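Can a robot clear a kitchen table yet?

Caklow
My father is 80 and wants help with the dishes and with putting things away after lunch. I keep seeing robot arms on tables in videos. Can you buy one that does this at home, or is it still a lab thing? I could spend 600 if it saved him the bending.

Remo Imhof
No. Get a dishwasher with a raised base.

Trusirby
My neighbor has a robot vacuum and it gets stuck under the couch, so I would wait. Has he tried a rolling cart? They are cheap.

Jonas Leitner
Still mostly a lab thing, at least for what you describe. Picking up one known object from a known spot is fine. A table after lunch is harder, with a plate, a cup, a bowl and a ketchup bottle all in different places, and some of them see-through. Clear plastic is a problem for many depth cameras – the arm may reach for the wrong spot. Small toy food is a common stand-in because it doesn't spoil or get squashed.

Then there is speed. A person puts away 20 things while an arm is working on the first few. 600 will not get you an arm I would leave alone with your father. I'd go with the raised dishwasher and ask again in a few years.

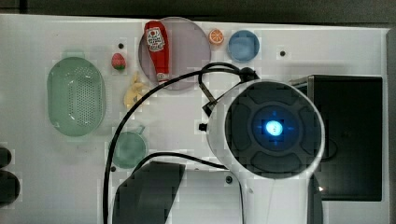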